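Notes - Stanside talk, Mar 17, 2022

Small labels, small towns: putting a single out when you have no budget

Slot is short. Don't read this out. Look up.

Start with Mockus. Play first 30 secs of "Sututar", then fade. Say nothing till it's gone quiet.

Who I am - ran Pondadham Records with Laurinda Figueiredo, still do, evenings mostly. Hip hop, a bit of spoken word, one brass thing we don't talk about. (pause, might get a laugh)

The single. Mockus wrote it on night shifts. Vasco Morais did the beat, sent us eleven versions, we used the first. Olga Vieira sings the hook. She came in to drop off a microphone stand and stayed til midnight.

Point one: release date. We picked a Friday in June because everyone does. Mistake. Same day as two big albums, local radio had no room at all. Moved the second single to a Tuesday and got played at breakfast. Don't go on about this, people get it.

Point two: who hears it first. We sent 116 emails to blogs. Long ones, biography, press shot, the lot. Got 2 replies. One was out of office. Then Laurinda rewrote it as three lines and a link, sent it only to people who'd written about Vasco before. Much better. Read out the three lines here if time:

"New one from Mockus. Rap, live bass, Olga Vieira on the hook. Out in June, link below, tell us if you hate it."

Point three: money. Be straight about it, they always ask. First month 674 plays. Most of them from this town I should think, a fair few from Mockus's mum. By the end of the year nearly 2,000. Tiny. But the launch night sold out the back room and that paid for mastering the next one. Streams didn't.

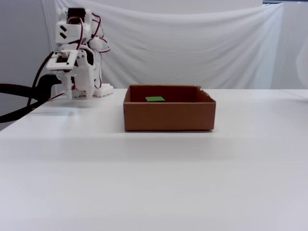 Point four: splits. Write them down before anybody records. We did ours after, on the back of a set list, and Vasco and Olga each thought they had the bigger half. Took weeks. Still friends. Belmiro Calado sorted it in the end, he used to do contracts for a theatre. One page, everybody signs, take a photo of it. Mention register the song as well as the recording, seperate things, people mix them up constantly.

Point five, if not running over: the video. We didnt make one. Put up the lyrics with a plain background, Mafalda Pinheiro did the lettering. Mockus's words are the reason to listen so let people read them. Second verse especially, the bit about the bus depot. Quote it? Maybe, depends on the room.

Skip the slide on playlists, out of date already.

Wind up. What I'd do again: the short email, the launch night, Olga. What I wouldn't: the June Friday, the press shot, arguing over shares in a car park.

Play second single going out, from the chorus. Check the lead works BEFORE, last time it buzzed.

Questions likely:
Do you need a distributor - yes, cheap one is fine, read the leaving terms.
Vinyl? - no. Not yet. Ask Laurinda, she's by the door.
Do we take demos - yes, one track, not a folder.

Thank Mafalda for the booking. Water.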